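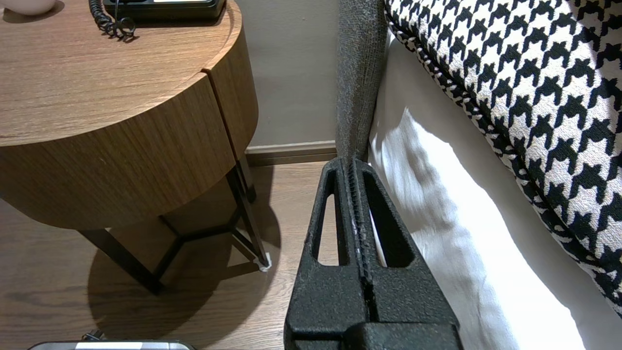 Fig. 1. Gripper fingers at the gray upholstered strip, between nightstand and bedding.

2. Planning and budget (read before you sign anything)

This section is for the person who has to pay for a Grular room-service arm. The sales sheet from Bromier makes the purchase look like one line in a spreadsheet. Expect more lines. Work through the steps with a real guest room in front of you, furnished the way guests leave it.

2.1 Measure the room

1. Pick the tightest furnished room you have. Demo rooms are usually bigger and emptier than yours.

2. Measure the gap between the bed and each piece of furniture next to it. Take the number at floor level and again at mattress height. Round nightstands are awkward: the top sticks out farther than the feet, and splayed legs take back some of the floor you thought was free.

3. List every soft surface the fingers may touch. Upholstered edges, sheets, and textured cushions all count. Ask the vendor for a grip test on your own fabric. A test on their fabric tells you about their fabric.

4. Write down anything with a cord that sits on furniture, such as a desk phone. Note which way the cord hangs.

CAUTION: Do not accept "works with most furniture" in a quote. Have your furniture listed by type and get the list signed.

2.2 Check the walls and floor

5. Mark all outlets and data ports on your floor plan. Count the free outlets only after the lamp, the phone, and the guest charger have taken theirs.

6. Trace any cable that runs along the wall. Slack coiled beside a table leg belongs on the plan too. The base unit is sold as able to avoid cables, and you should ask to see that done in your room before you believe it.
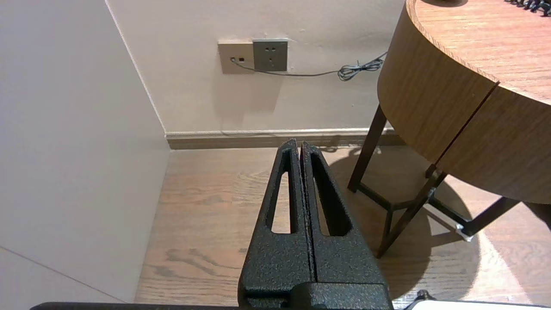 7. Check the light. Run the vendor's demo once in the morning and once at 4 p.m. with the curtains open. Bright patches on a wood floor and heavy shadows under a table are normal in guest rooms, so a demo with the curtains shut proves little.

8. Look at the feet of the furniture. Small floor pads can come off when a table gets bumped. Price replacements.

2.3 Build the real budget

9. Start with the quoted gripper price, $2,245. This covers the gripper alone. The arm, base, and mounting plate are quoted separately.

10. Add the yearly service plan, $1,167 per unit. It does not cover finger pads, which the vendor treats as wear parts. Lint collects in the grip ridges, so put cleaning time on somebody's schedule and cost it.

11. Multiply by the units you need on a busy day. The Bañez property in Grornport has 94 rooms and was told one unit would be plenty. Its current plan lists five.

12. Add staff hours for setup in each room type. If the vendor says setup is automatic, ask who stands next to it while it happens.

Note: The savings calculator on the vendor portal assumes no failed grips. Change that field before you print the result for your boss.

2.4 Before you approve

13. Ask for a paid trial with a right to return, in writing. March is a good time to ask if your house is quiet then.

14. During the trial, log every stop and every time a person steps in. Use the form in Appendix B. Vendor logs may leave out stops cleared by hand.

15. Send the log and the signed furniture list to Cosimo Costa in purchasing. Orders without both are sent back.

Go on to Section 3 only after the trial log has been reviewed.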